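Review: Tinonik parallel gripper kit, two-finger version
By Fredy Benavides

I bought the Tinonik gripper in March to replace the vacuum cup on the arm in our shared workshop. The cup was fine on flat boxes and useless on anything with a curved wall. The project is a table-clearing setup: the arm picks up plastic bowls and cups and nests them. I paid $332 for the kit, with the adapter plate included. The Giveck gripper I also looked at was $700 and needed its own controller.

In the box you get the gripper body, two fingers, a plate, a bag of screws and a printed sheet. The sheet covers wiring well and the software hardly at all. Mounting it took one evening. Two of the screws for the plate were too long and bottomed out before the plate was tight, so I cut them down. After that it sat square and has stayed that way.

The fingers are plain and narrow, and for bowls that works in your favor. You bring one finger down inside the rim and leave the other outside, then close. With a wide finger you would hit the neighboring dish half the time.

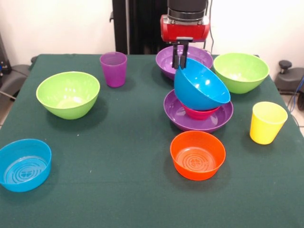 Grip force is set in software from 1 to 9. I run it at 4 for everything plastic. At 6 and up the thinner cups go oval and then spring out when the fingers open, so the stack shifts. At 2 a deep bowl swings on the way over. The setting is saved through a power cycle, but the opening width isn't, and you have to send it again every time you start up. I put it in the startup script and stopped thinking about it.

Accuracy is good enough. I taught 29 pick points over a weekend and went back to most of them the next week without touching up. The ones I had to redo were all near the far corners of the table, where the arm is stretched out, and I put that down to the arm.

Noise is low. You hear a click at the end of travel and that's it. The body gets warm after an hour of cycling but I could always keep my hand on it.

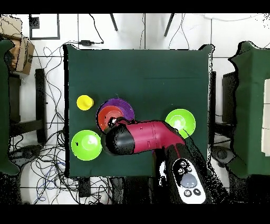
The cable is my main complaint. It comes out of the side of the body with no strain relief and it's too short to reach the controller on most benches. I used a Bilto extension and tied the slack to the arm in three places. Leave a generous loop at the wrist. My first loop was too small and pulled the connector loose during a long rotation.

The second complaint is the finger pads. They are thin rubber, glued on, and one started to peel at the tip in the second week. I replaced both with Cuypers grip tape. It holds better on glossy plastic than the original pads did, and it costs very little.
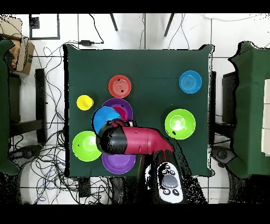 Placing is harder than picking, and you should plan for that before buying this or any two-finger gripper. The fingers need room to open at the end, and inside a nested bowl there isn't much. A cup set down in a purple bowl, with a blue bowl overlapping the same one, is the kind of cluster that gives me trouble, as the black housing sits low over everything and hides the rims from an overhead view. I now raise the arm a little before opening, and I open only as far as I need to. Bowls standing by themselves, like the lime green ones, need none of this.

Support answered my one email in two days and sent the missing page on the opening width command. That page should be in the box.

I would buy it again at this price for light plastic dishes. I haven't tried ceramic or glass and don't plan to with these fingers. If your parts are flat, keep the vacuum cup.

Four out of five. One off for the cable.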